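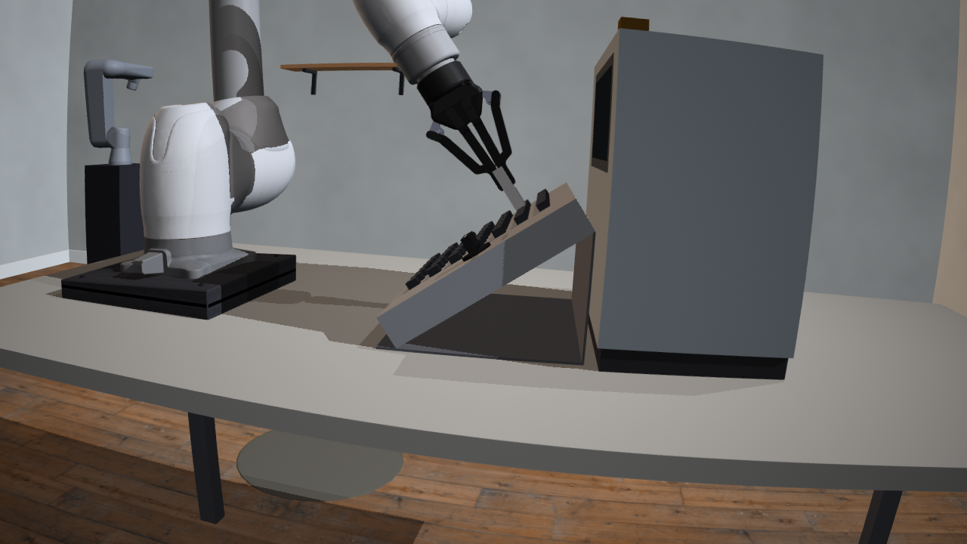 ## 4. Running the open-day demo

*Applies to the Adia keyboard demo, on the Tichý simulator. Revised Aug 9, 2023.*

Read this section the day before. Reading it with a school party at your elbow has been tried.

### 4.1 Before the doors open

1. Start the simulator on the Hudine machine and load scene 505. It takes up to 3 minutes and shows no progress bar, so leave it alone.
2. Put the picture on the big screen. Close your email first.
3. Press **Home** and wait for the word READY in the side panel.
4. Run the typing routine once, all the way through, with the sound on.
5. Set the speed to 25 per cent. Visitors say they want it faster until they get it faster.

**Note:** The visitors' copy of the scene is locked. If you want to move the furniture, work on your own copy and give it a name other than "final".

### 4.2 With visitors

1. Let no more than 25 people into the room at once.
2. Say what the arm is going to do, then press **Run**. The other order makes you look surprised.
3. Pause at the first key press and take questions.

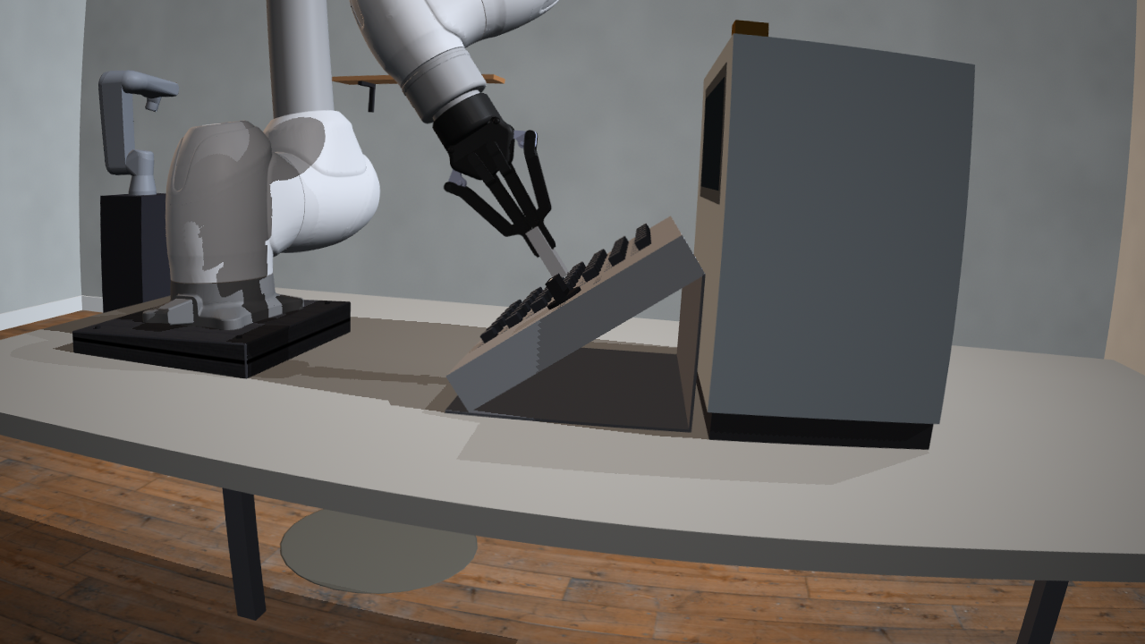
The pause is where most of the talking gets done, so learn to enjoy it. People will ask why the arm doesn't simply use its fingers. Point out that the gripper is holding a slim grey rod, and that the tip of the rod is what meets the keyboard. Someone will then ask about the tap-like thing on the left. Say it plays no part in the typing and move on.

4. Press **Resume**. If a child wants to press it, let them; it's a large button.
5. After the run, press **Home** again before loading anything else.

**Caution:** Do not offer to type a visitor's name. The word list holds 200 words, and the arm stops dead at anything outside it. Dagmar Kubíček has had her own surname added, and will not be taking further requests until January.

### 4.3 If it stops

1. Read the message out loud, in a calm voice.
2. Press **Clear**, then **Home**.
3. If READY doesn't come back, reload the scene and send the party next door to the Loltolell stand, where there are biscuits.
4. Write the fault in the log, with the time. "It went funny" is not a fault code.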